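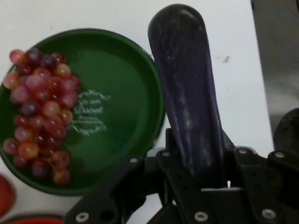 Storing produce on a plate, part two

After the July post on refrigerator drawers, Marlina Teoh wrote to ask why I had spent 1,843 words on humidity sliders and none on what happens once the food comes out of the drawer. Fair enough. I keep one plate of produce on the table during the day, and I have changed how I load it several times, so I have notes.

The plate first. A produce plate needs a raised rim and a flat center. The rim stops round things. The flat center keeps long things from rocking. A bowl does the first job and fails the second, and it also stacks everything, so whatever is at the bottom carries the weight of the rest and gets no air. I used a Drestine bowl for two years and threw away a lot of soft fruit from the bottom of it. A plate holds less. I refill it more often and I look at the food each time I do.

Color matters a little. On a white plate a stray grape stem or a drop of juice is obvious, and so is every scratch from a fork. On a dark plate the scratches are less of a nuisance but water spots show as soon as the light comes in from the side. I dry mine with a cotton towel immediately after washing. Air drying in a rack leaves a ring on the flat part. Vinegar removes the ring, one part to two parts water, wiped on and rinsed off.

Printed plates should not be scrubbed with anything abrasive. Valentina Olivares lost the lettering from one of hers in a single season by using the green side of the sponge. Decoration that sits over the glaze wears faster than decoration under it, and you can sometimes feel the difference with a fingernail. If you feel an edge, wash by hand.

Grapes. Keep them on the stem and keep them unwashed until you want to eat them. The gray bloom on the skin is natural wax and it slows drying. Washing takes some of it off, and water held between the berries is where mold starts. I take a bunch out in the morning and put back whatever is left after dinner. In a warm kitchen they get soft by evening if they stay out, and the ones nearest the stem go last.

A bunch has a preferred way to lie. Turn it over once or twice and one side will sit flatter than the others. Put that side down, with the length of the bunch running parallel to the nearest part of the rim. If it lies across the middle it uses up the plate. On a round plate I load the heavy, irregular item to one side and work inward from there. With the grapes on the left and the eggplant next to them, just past center, the right half of the plate stays open, and that is the half I reach into. A berry or two over the rim on the grape side does no harm, but I tuck them in if the plate is going to be carried.

Before putting a bunch out, check the inside of it. Lift the top berries with two fingers and look for splits and for any that have gone brown at the stem end. Snip those out with scissors. Pulling them leaves a wet bit of flesh on the stem, and that spoils too. Variation in color inside one bunch is ordinary with red grapes. Pale ones are usually less sweet. Amber ones vary, and I have stopped trying to predict them.

Eggplant. People argue about this one. Aldana Sepúlveda keeps hers in the refrigerator, wrapped in a paper towel, and says the counter is for tomatoes. I keep mine out if I am cooking it within a day or two and in the warmest part of the refrigerator if I am not. Eggplant is injured by cold. The skin pits, and the flesh browns around the seeds. It is also injured by sitting out in a hot room, where it loses water and goes dull and then wrinkles. Press it near the wide end. If the dent comes back it is fine. If the dent stays, cook it that night.

The long slender kind dries out faster than the big globe kind. It has more skin for its weight. It also rolls, though less than you would think, as most of them have a slight curve. Lay it beside something that will not move. A bunch of grapes is good for this.

Round fruit. Apples and peaches give off ethylene as they ripen, and eggplant does not like ethylene. For a few hours it makes no difference I have been able to see. For overnight storage I separate them. A rim as low as the one on my plate will hold an apple if the plate is level and nobody bumps the table. I would sooner keep the round fruit in its own dish. One red fruit set down on the bare tabletop next to the plate is one I will be chasing across the floor eventually, and a smooth white tabletop gives it nothing to stop against. Bruises on apples take a day to show. On peaches they show by lunch.

I tried a mesh liner under the grapes (Tedach, 35 cm, sold for drying glassware). It let air in underneath, which was the idea. It also caught on the stems every time I picked up the bunch, and washing it took longer than washing the plate. It is now under the sink. The Anano one that Amancay Insaurralde recommended in the comments has a finer weave and might catch less. I have not bought it.

Current routine, for those who only wanted that:

Morning: plate out, dry, nothing on it. Grapes first, flat side down, against the rim. Long vegetable second, alongside. Leave the remainder open.

Midday: remove anything split. Move the plate if the sun has reached it.

Evening: grapes back to the refrigerator in a vented bag. Eggplant gets cooked or goes on the top shelf. Wash the plate and dry it.

The whole thing takes 7 minutes a day, most of it the drying.
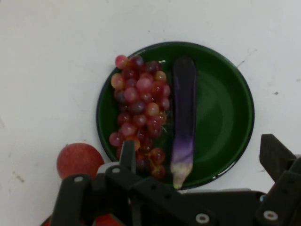
Yamila Yáñez asked whether the order of loading makes any difference or whether I am being fussy. It makes a difference with a long eggplant. If the eggplant goes down first, it tends to end up in the center, and the grapes then have to be draped over it or squeezed in beside it. With the grapes down first there is a straight side to line up against. Mine ended up close to parallel, the eggplant and the tall side of the bunch, and there was still bare green plate to the right of it. That space would take a few plums. I would not use it for the round fruit.

Next post is onions.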